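Skoslow open day – anyone else go? 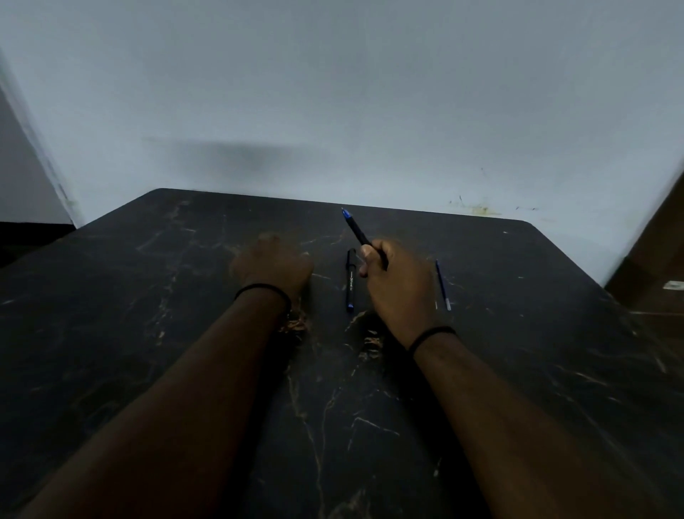

ffion_landeg wrote:
Went to the Skoslow open day with my brother, main thing was the Grarholm arm sorting stationery into trays. Quick notes as I'm on a break. They have people do the job by hand first, sat at a table, and the arm learns from that. Pens mostly. One black pen held up in the right hand, another black one lying next to it, thin blue one off to the side on its own – sort of thing you'd do without thinking. The arm has to think. Got 2 wrong while we stood there, both the thin ones. Queue was 20 minutes, tea was free.

Posted 2020-11-07

kemeys_a wrote:
Went in the morning. Wasn't impressed tbh. £400 a month to rent the thing according to the bloke on the stand and it's slower than my nan. Why pens??

haf.ruddock wrote:
Pens are hard. Thin, they roll, and half of them look the same from above. If it can do pens it can do cutlery, brushes, whatever. I thought the demo was decent.

kemeys_a wrote:
Decent for what though. 90 seconds for one tray. Our packers would be on their third by then

ffion_landeg wrote:
It was 90 for the full tray, Arwel, not the small one. And the woman doing the talk said speed was turned down for the public. Make of that what you will

kemeys_a wrote:
They always say that.

emrysm wrote:
Did they have the Rullik gripper on it or the old one? Leaflet said Rullik but a mate who went said it was the old two finger thing

haf.ruddock wrote:
Rullik when I was there. Soft pads, greyish. They swapped it over at lunch so your mate might of seen the other

emrysm wrote:
Ah ok. That would explain it.

mgronow wrote:
Does that black and gold table top not throw it off? All those veins. We tried a patterned bench with the Lloyd kit and it kept going for the pattern, had to paint the bench white in the end

ffion_landeg wrote:
Good question, didn't ask. The demo bench was plain grey. There's scuffs on the dark one as well, tan coloured, so I suppose it gets used to seeing a mess

mgronow wrote:
Hm. I'd still want to see it run on the dark one before I belived it. Black pen on a near black table is asking for trouble

haf.ruddock wrote:
Agree with that bit. Email them, they did answer mine – took a while

kemeys_a wrote:
So plain bench, turned down speed, picked their own pens. Some demo

haf.ruddock wrote:
It's an open day Arwel not an audit

emrysm wrote:
Is there another one? Missed this, was at work

ffion_landeg wrote:
March, they said. No date yet. Book early, the talk room is tiny and they were turning people away. Right, break over

mgronow wrote:
Will go in March and take my own pens.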